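Ticket 121 – Kudeck household manipulation study
Raised by: Concetta Monti
Assigned to: Gorazd Delić
Status: Resolved, monitoring
Category: Demonstration data, hand-held grippers

Reported problem
The policy trained on the July chopstick demonstrations closes its jaws too early when bundles cross one another. Of 18 evaluation trials at Brakham, 7 ended with the jaws shut above the table.

Investigation
1. Jaw width calibration was checked against the Krasniqi reference block. No fault found.
2. Timestamps were compared between the left and right grippers. The width signal trailed the video by 2 frames on the left unit only.
3. Start positions were reviewed. The affected episodes begin with the chopsticks scattered on the patterned cloth in front of the utensil basket, some still in clear plastic, and the jaws wide open. Wrapped and unwrapped bundles had been given the same task label.

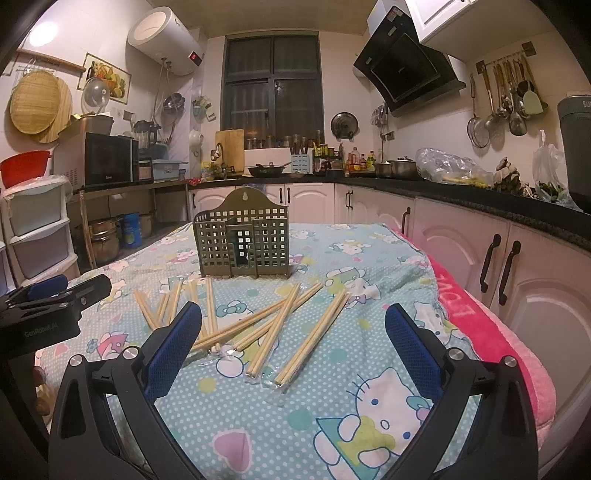 Resolution
The left width signal was realigned and the Clelari export repeated. Wrapped bundles now carry a separate label. The policy was retrained with no other change to the method, and early closing fell to 2 trials in 18.

Outstanding
Both remaining failures involved crossed bundles – G. Delić will review them before the ticket is closed. Sites using the earlier export are asked to replace it.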